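Skustell two-arm bench kit

The Skustell is sold as a pair of arms with grippers, cables and one controller. It suits teams planning household handling work - pots, cups, spoons and similar - on an ordinary table. Each arm reaches 80 cm.

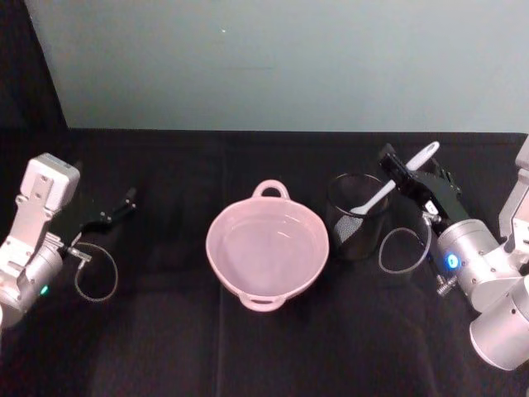

Budget for the table and its covering separately, as neither is included. Spare gripper fingers come in packs of 7 and are worth adding to the first order. Lead time is longer for orders placed in October.

Hire is available by the week from our Kusow depot, with a deposit of 200 per arm. Setup is charged at 100 per visit. For a written quote, contact Raghda Zoubi in sales.

Prices last checked Jan 22, 2025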